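Huvimmont 项目中期进展报告：双臂工作单元操作规范
提交日期：11/06/2021
执行单位：Toronora 自动化实验组

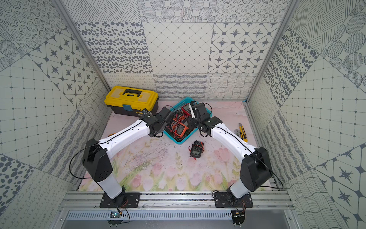 Tincuța Furtună 在审阅上一稿时提出，规范只写了单臂限速，没有写两臂同时进入同一容器时由哪一臂先让行，这一条不补，后面的验收无从谈起。

本期据此修订第 2 节。两臂夹爪同处料筐上方时，须先申请共享区占用，未获占用的一臂停在筐沿以外。双臂最小间距暂定 400 毫米，入筐作业时改按共享区规则执行，不再适用该值。

工具摆放另列条款。万用表表笔线须盘绕后放置，不得跨越导轨；美工刀、扳手等散件置于料筐以外，刀片收回后方可启动。带线仪表的抓取点限定在表体，禁止夹持表笔线。

自二月起按新版试行，累计记录 603 次取放，其中触发让行约三成，保护性停机两次，均因表笔线缠绕，已写入异常处置附录。Jääskeläinen 提供的停机复位流程已并入，复位前须人工确认两侧夹爪均已离筐。

未完成事项：Harkix 控制程序尚不能自动记录占用申请时刻，目前由值班员手工登记；线缆类物品的夹持力上限仍缺数据，暂不写入正文。

下一阶段拟完成夹持力测试，并提交规范送审稿。本期预算执行无偏差，不申请调整。

报告人：Eino Aaltonen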